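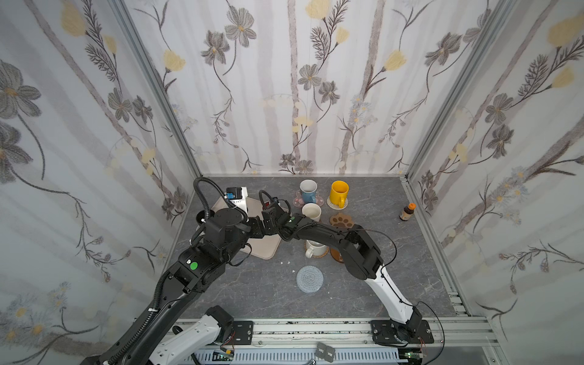 Plan de travail gris veiné, fond de papier peint à fleurs.

Vaisselle réutilisable ou jetable : lire une analyse de cycle de vie

Par Gülizar Yaman
3 janvier 2026
2 commentaires

Notes de la deuxième séance. Le tableau de données distribué en cours reste nécessaire pour le travail à rendre.

1. L'unité fonctionnelle

Comparer un mug et un gobelet pièce par pièce n'a pas de sens. Fabriquer un mug en céramique demande bien plus de matière et d'énergie, mais l'objet sert longtemps. On compare donc un service rendu, par exemple « servir 1 000 boissons chaudes dans un bureau ». C'est l'unité fonctionnelle, et tous les flux (matières, énergie, eau, déchets) lui sont rapportés.

Il faut la rédiger avec précision : volume servi, température, lieu. « Boire un café » ne suffit pas. Un espresso et un grand café au lait n'appellent pas le même contenant.

2. Le côté jetable
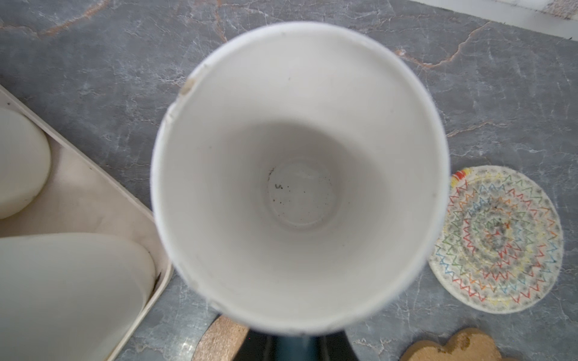 Gobelet en papier blanc, vu du dessus.

L'inventaire d'un gobelet de ce type commence en forêt et passe par la pâte à papier, la mise en forme, le transport et la fin de vie. Les gobelets pour boissons chaudes reçoivent en général un revêtement intérieur étanche, qui complique le recyclage. On vérifiera toujours si l'étude compte le couvercle, le manchon et l'emballage de livraison.

Le taux d'usage réel est souvent oublié. Dans le relevé fait en septembre par Selim Taşdemir à la cafétéria de Wivthorpe, 837 boissons ont été vendues et 1 215 gobelets sont sortis du stock. L'écart vient des gobelets doublés, de ceux pris pour de l'eau et des pertes. Si l'on retient un gobelet par boisson, on sous-estime nettement l'impact.

3. Le côté réutilisable

Pour un mug, la fabrication se répartit sur toutes les utilisations. Plus l'objet dure, plus cette part diminue, et c'est alors le lavage qui domine. Deux paramètres sont à examiner en premier – la durée de vie supposée et le mode de lavage.
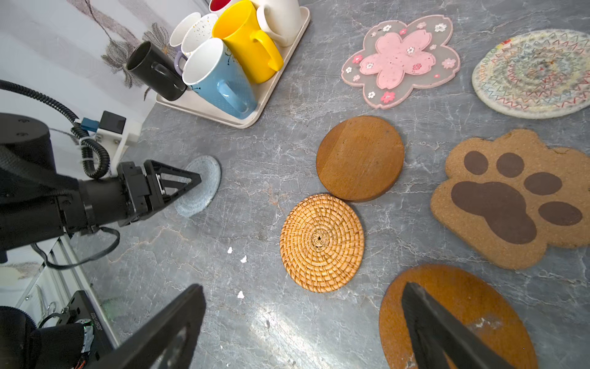 Un lave-vaisselle lancé à moitié vide dégrade le bilan de chaque pièce. Le lavage à la main est plus difficile à modéliser, car les habitudes varient beaucoup d'une personne à l'autre. Ardalan Amini propose de traiter trois cas : rinçage à froid, lavage à l'eau chaude en bac, machine pleine. Le mix électrique du pays change aussi le résultat.

4. Taille du parc

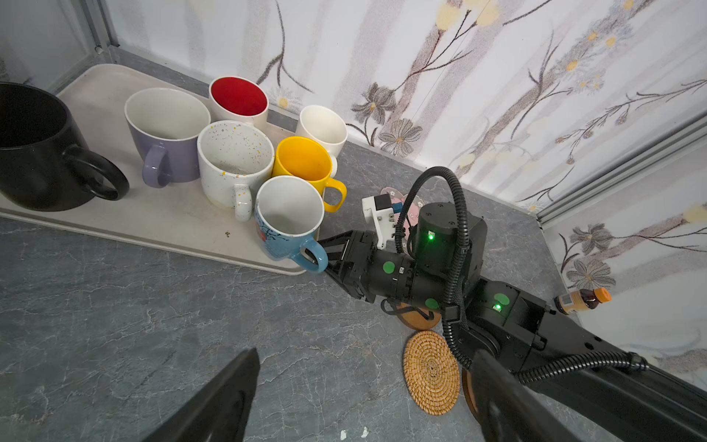 Mugs de couleurs différentes regroupés sur un plateau beige clair.

Un parc trop grand laisse des pièces inutilisées dont la fabrication compte quand même. Un parc trop petit oblige à laver plus souvent ou à racheter des gobelets. Dans l'étude de cas Flisuton, la casse et les disparitions pèsent plus que l'usure.

À rendre

Reprendre le cas Wivthorpe et calculer le seuil d'équivalence, en nombre d'utilisations, pour chacun des trois modes de lavage. Indiquer les hypothèses. Refaire ensuite le calcul avec une durée de vie du mug divisée par deux et commenter l'écart en quelques lignes. Les copies sont à remettre à Hacer Avcı.

837 partages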